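Home | Reviews | Buying Guides | Workshop | About | Contact

We use cookies to remember your settings and count visits. Accept | Manage

Kenon Tabletop Arm Review: Can It Do the Laundry Yet?

Aug 15, 2024

By Kazimiera Pietrzak

14 comments | 51 shares

The Kenon is a one-armed robot that bolts to a table. It is sold to small shops, hobbyists and anyone with enough patience to treat a household chore as a weekend project. The price as tested was $3,216, which covers the arm, a two-finger gripper, a wrist camera, the power supply and a year of the Plodby software that runs it. I had it for most of the summer, first in the laundry room and then in the back of a friend's screen printing shop, Boateng, where they fold a lot of T-shirts.

I went in with a simple question. Can this machine take a chore off my hands, start to finish, on an ordinary day? The short version is no for folding, maybe for sorting, and yes for a few dull shop jobs that you might not think to buy a robot for.

Setup

The arm comes in one box and weighs more than you would expect. Two people should lift it. The clamp that holds it to the table fits tops up to two inches thick. Mine was thinner than that and flexed when the arm swung out fast, so I ended up screwing a board under it. The manual mentions this on page 9, well after the part where you've already clamped it down.

The cables run down the outside of the arm through plastic clips. Two of the clips popped off in the first week. Zip ties fixed that.

Getting the software running took an afternoon. Plodby wants its own computer with a decent graphics card, and it wants a wired connection. I tried it over the home network first and the arm moved in little jerks. With a cable it was smooth.

Then you teach it. You hold a pair of handles and move the arm through the job yourself, over and over, and Plodby builds up a routine from your recordings. The manual suggests 50 recordings for a simple pick and place job and a lot more for cloth. I did 600 for the shirt routine. I would not do that again for fun. It took parts of 11 evenings, and by the end I was folding worse than I do by hand.

Picking up clothes

Cloth is the hard part, and it is where I spent most of my time. A cup is the same shape every time you reach for it. A shirt out of the dryer is a different shape every time, and it changes again as soon as you touch it. The arm has to find an edge or a fold it can pinch, close on one layer instead of three, and lift without dragging everything else along.

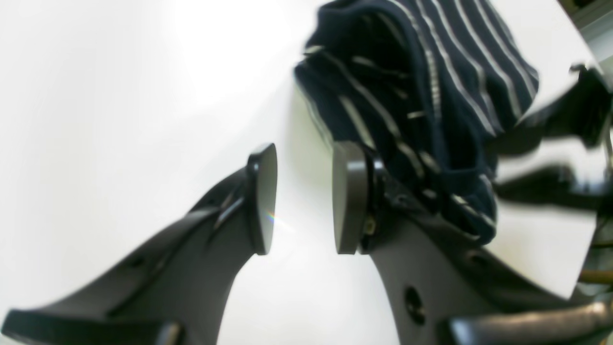
Wrist camera view: open fingers and a navy striped item on a white tabletop.

The fingertips have rounded pads, and they are good ones. They grip cotton well and did not snag or mark anything I own. On thick fabric such as towels and sweatshirts, the arm got hold of something on nearly every try. Thin fabric was less reliable. With T-shirts it often pinched front and back together, which is fine if you are moving the shirt to a basket and useless if you are trying to open it out.

Stripes and patterns gave me less trouble than I expected. What gave me trouble was light. My laundry room has a strong overhead lamp and a pale work surface, and the wrist camera tends to wash out. White socks on a white table were close to hopeless. I put down a green bath mat and the results improved that same evening. If you buy one of these, sort out your lamp and your table covering before you record anything, since changing them later means recording again. I learned that after my first 200.

Folding

With one arm, folding is slow. The routine I taught it goes like this: drag the shirt flat, pinch a sleeve, fold it in, do the other sleeve, then bring the hem up to the collar. A person does most of this with two hands at once. The Kenon does it one pinch at a time.

A good fold took just under four minutes. I fold a shirt in under ten seconds, and I am not careful about it. The good folds looked fine, a bit loose at the collar. The bad ones looked like a shirt somebody had dropped. When things went wrong, it was nearly always at the start, with the shirt not lying flat enough for the rest of the steps to make sense. The arm doesn't always notice this. I watched it finish every step of a fold with a sleeve still tucked underneath.

I also tried it with two arms, using a second Kenon that Boateng had on trial. That is quicker and the folds are squarer. It is also twice the money, and the two arms need a table big enough that they don't knock elbows. At the shop we gave up on shirts after four days. The people who work there were polite about it, but they kept folding the backlog themselves while the arms were still on the first pile.

Sorting

Sorting went better. I set up two baskets, darks and lights, and asked the arm to move items one at a time from the table. It does not care how it grabs a sock as long as the sock ends up in the right place, so the sloppy pinches stopped mattering.

It got most of a normal load right. It put gray things wherever it felt like, and I can't really blame it for that. It sometimes carried two socks at once. Dark denim was fine unless a leg hung over the table edge, in which case the weight pulled the whole pair out of the gripper and onto the floor. Once something is on the floor, the arm can't reach it, and it will go on to the next item without telling you.

I would call this a job the machine can do, with a catch. Somebody has to bring the laundry to the table, spread it out a little and take the baskets away at the end. By the time I had done that I could have sorted it. For someone who finds the reaching and gripping hard on their hands, the trade might look different, and I would like to see it tried by people in that position.

In the shop

The last three weeks at Boateng changed my opinion of the thing. We stopped asking it to handle loose shirts and gave it boring work with stiff objects. It moved ink jars from a crate to a shelf. It put flat cardboard inserts into a tray. It took small parts out of a fixture and dropped them in a bin.

On the inserts we let it run to 1,000 pieces over several days, with a person nearby but doing other work. It stopped and asked for help now and then, mostly when two inserts stuck together. That is a job people in the shop do not like doing, and they were glad to hand it over. It was slower than a person here too, but it kept going through lunch.

The difference comes down to how much the object changes. If the part looks the same each time and sits in the same general place, this arm is useful today. If it bends, drapes or bunches, you will be standing next to it.

Noise, safety and wear

The arm makes a whine when it moves and a faint hum when it sits still. You can talk over it. I would not want it going in a room next to a sleeping child - the gripper also clicks every time it opens all the way.

It stops if you push on it with moderate force. I tried this many times with my forearm and it always stopped. The fingers pinch harder than you'd like, so keep yours out of them. There is a big stop button on a long cord, and I kept it within reach at all times. I would not leave the arm switched on around pets.

After the summer the fingertip pads show some polish where they meet. Replacement pads are $38 a set. One of the screws in the gripper worked loose in July and I tightened it with the wrench from the box. No other repairs.

How it compares

The only other arm I have spent real time with is the Jitdale, which costs less and ships with a simpler gripper and no camera at the wrist. The Jitdale is fine for moving blocks and jars if you put them exactly where it expects them. With cloth it was lost, and I didn't get one usable fold out of it. Its setup is easier and its manual is far better. If all your parts sit in a fixture, save the money and get the Jitdale.

What I liked

Fingertip pads that are gentle on fabric
Smooth motion once it is wired up
Stops reliably when pushed
Good at repeat work with stiff parts

What I didn't

Folding takes far too long
Confused by pale fabric on a pale table
Doesn't notice when something has fallen or folded under
Cable clips
Needs its own computer, not included

Who should buy it

A small shop with a dull, steady job and one person who likes tinkering should look at it seriously. Ask for a trial and bring your real parts, in the state they normally arrive in. Don't bring the neat ones.

For the home, I would wait. It can pick up a shirt, and a few years ago I'd have been impressed by that alone. But the chore is the whole load, from the dryer to the drawer, and the Kenon does a small piece of the middle. I have sent mine back and gone on folding by hand. The second arm stayed at Boateng, where it is still doing the inserts.

Score: 6 out of 10 for the shop, 3 out of 10 for the laundry room.

14 comments | Share | Print

Get new reviews by email. Enter your address to sign up. You can unsubscribe at any time.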